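Refinancing a First Home: When Does It Pay Off?
Student project report, Personal Finance unit
April 2024

What we set out to do

Our group looked at mortgage refinancing. Mostly the break-even question, meaning how long you have to stay in the house before the new loan has paid for its own closing costs. We picked this because two of us have parents who were going through it and the paperwork made no sense to us.

We used made-up loans from a pretend lender we called Holub, and a pretend borrower in a town we called Kedalow. All the math was done in a spreadsheet (named Bruturance, long story, it stuck).

How we did it

Started with the closing costs. We set these at $3,123 total, covering the appraisal, title search, recording and the lender's own fee. The appraisal alone was $575 of that. Then we worked out the old payment and the new payment and took one from the other. New payment came out $58 a month lower.

Costs divided by monthly savings. That's the whole formula. 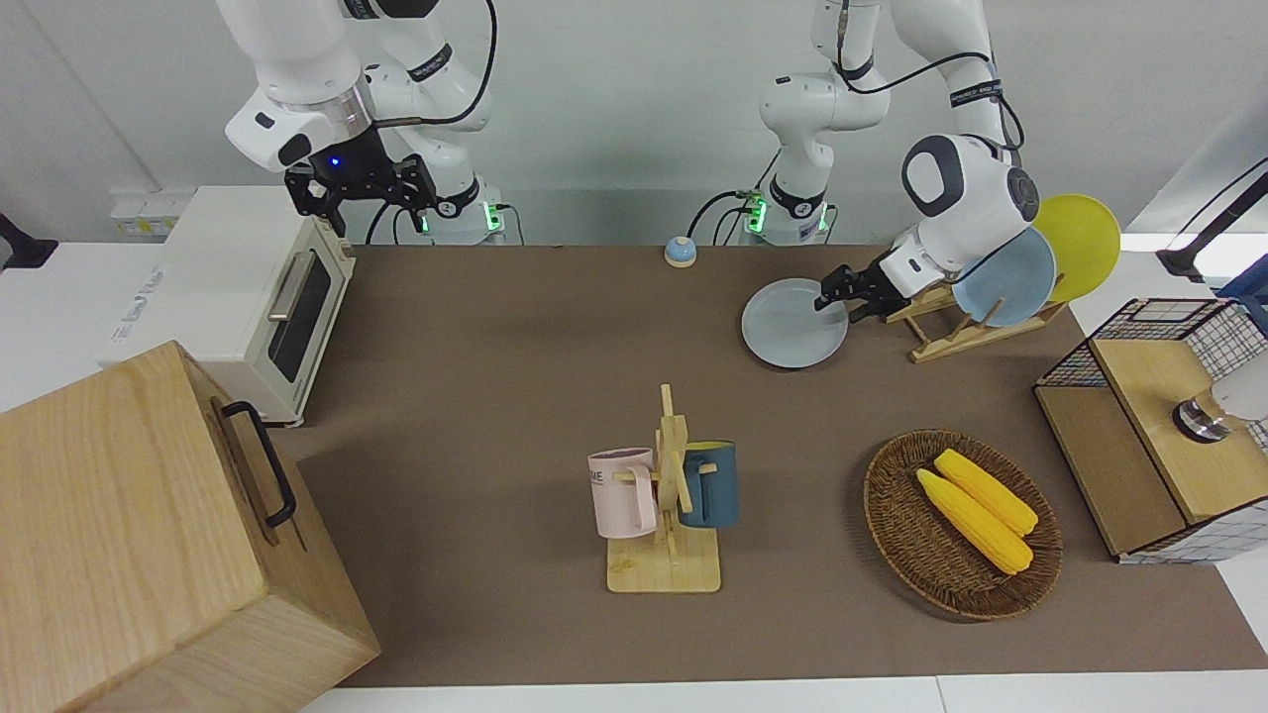
What is the break-even point on a refinance?
It is the month when your total savings from the lower payment catch up with what you paid to close the new loan. Sell or move before that month and you lost money on the deal.

Results

For our borrower it works out to a bit under 54 months, so 54 full payments. Four and a half years. Longer than we expected. If the family plans to stay 5 years they come out ahead, but only just: 60 payments times $58 is $3,480, minus the costs leaves $357. Not a lot for that much paperwork.

We also ran it with the costs rolled into the loan instead of paid up front. Feels free at the closing table, but you pay interest on the fees for the whole term, and the monthly savings shrink too. So break-even moves further out. Our first version of this tab had an error in it (wrong cell for the interest rate) and we had to redo teh chart.
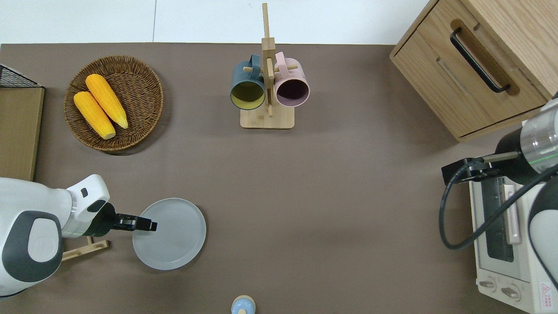 Resetting the clock was the other thing we almost missed. If you are several years into a 30 year loan and refinance into a new 30 year loan, part of the lower payment is just from spreading the balance over more years. It isn't all from the rate. You can end up paying more interest overall even with a lower rate. A shorter term fixes that but then the payment might go up, and the simple formula stops working.

Problems

Second pretend lender, Ravus, was supposed to be our comparison. We set it up in November with points (you pay extra up front to get a lower rate) and never finished it. Points make the costs bigger and the savings bigger at the same time so you need a seperate table for each case. Ran out of time.

We left out taxes and escrow. Also mortgage insurance, which would matter for anyone who put very little down.

If we did it again

Start with the total interest over the life of the loan, then do break-even second. Finish Ravus. Lock the spreadsheet cells before sharing the file.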